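2020-04-27

Training in the garage again. Rustgate is still locked and Brittany Pelletier sent the whole team a message this morning saying not to expect the mats back before August. The August card at Netier is still listed, but no one has signed anything. I was supposed to fight on the last one and it was pulled 9 days out, so I am not counting on it.

Woke up at 154. I have been holding there for most of the month without cutting anything. If they call with short notice I can make 145, but I would want a few weeks to do it properly. Last time I did the final part in the bath and I was flat from the second round on.

Ran before breakfast, the loop past the Mahmoudi warehouse and back along the canal. Legs were heavy for the first mile and fine after that. Left shin is still sore where I checked that kick in February. There is a lump on the bone that does not hurt unless I press on it, so I should stop pressing on it.

Did 400 kicks on the bag, half each side. The bag is an old Gralix that Dad hung from the beam years ago and the filling has settled, so the bottom third is like kicking a curb. I put a towel around it with tape and that helped. My right kick is good. My left is slow coming back and I drop my hand every time. Brittany has been telling me about that hand since I was an amateur. I filmed two rounds on my phone to send her, and there it was, down by my ribs.

Shadowboxing after that, 12 rounds with short breaks. Worked on stepping out to the left after the jab and not standing there to admire it. By the end I was going through the motions. I would have done better to stop at eight and do them sharp.
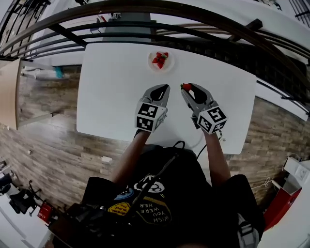 Brittany called at lunch and we went over the food. She wants me to stop eating at night. I told her I was not eating much at night and then she made me list it, and it was bread, cereal, and more bread. So the bread goes back on the top shelf. She said if I want something sweet after dinner I can have fruit, a little plate of strawberries like that one, tops still on, and then I have to leave the kitchen. I can live with that. Eggs in the morning, rice at lunch, chicken or fish at dinner. Same as camp, with bigger portions until there is a date.

We also talked about money. I have one sponsor left and they have said they will pay through the summer, but I have not seen the payment for this month. My private lessons are all on hold. I did a video session for two of the kids and it was hard going. You cannot hold pads through a laptop. I charged half.

She asked if I was watching tape and I said yes, which was partly true. Tonight I did watch the second fight with the southpaw again, all of it. I lost that one in the clinch. She got underhooks whenever she wanted them and I kept reaching for the head. I wrote down the times so I can go over them with Brittany.

Stretched for 20 minutes. Iced the shin. Left hip is tight but moving.

Tomorrow: easy run, neck work, grip work, no kicking. Call the sponsor. Wash the hand wraps, they smell.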